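4. Setting up the blanket control

This section covers the Seltodon heated underblanket, single and double sizes. Read section 2 (Safety) before you start. The control and the blanket are packed separately, and the control must not be plugged into the wall until step 6.

4.1 Fitting the blanket

1. Strip the bed down to the mattress. If you use a mattress protector, leave it on.
2. Lay the blanket flat with the label facing up and the socket at the pillow end.
3. Pass the elastic corners under the mattress. Start at the pillow end and pull each corner until there are no creases.
4. Check that the socket is on the side of the bed nearest to the wall outlet. On the double size there is a socket on each side, and each works its own half.
5. Push the control plug into the blanket socket until it clicks. If it does not click, turn it over and try again.
6. Put the bottom sheet over the blanket, then plug the control into the wall.

CAUTION: Do not use safety pins to hold the blanket in place. A pin can damage the heating wire.

NOTE: The Lovon control supplied with older blankets has a three-pin plug and will not fit. Do not use an adaptor.

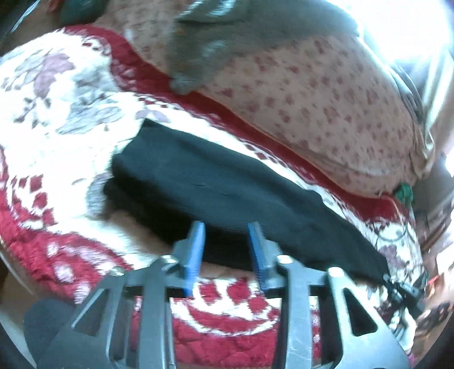
4.2 Keeping the cable and bedding clear

The control cable should leave the bed at the pillow end and hang freely to the floor. Do not run it between the mattress and the base, or under a rug. Dark clothes and dark cables are easily confused in a dim bedroom, and a folded black cloth lying on the bed with its end running down towards a dark cable is the sort of thing to move before switching on. Folded items hold heat in one place. The same applies to cushions, spare duvets and pets' blankets.

4.3 First use

1. Turn the dial to 8, the highest setting. The light on the control comes on.
2. Leave the blanket on for 14 minutes with the duvet over it.
3. Switch off and feel across the whole surface with your hand. It should be evenly warm.
4. If one area is cold or much hotter than the rest, unplug the blanket and see section 7.

For use through the night, turn the dial to 2 or lower. The control switches off by itself at the end of the timed period, and the light flashes until you turn the dial back to 0.

Replacement controls are sold by Kasance. Quote the code on the blanket label when ordering.

Guide revised 29 Apr 2019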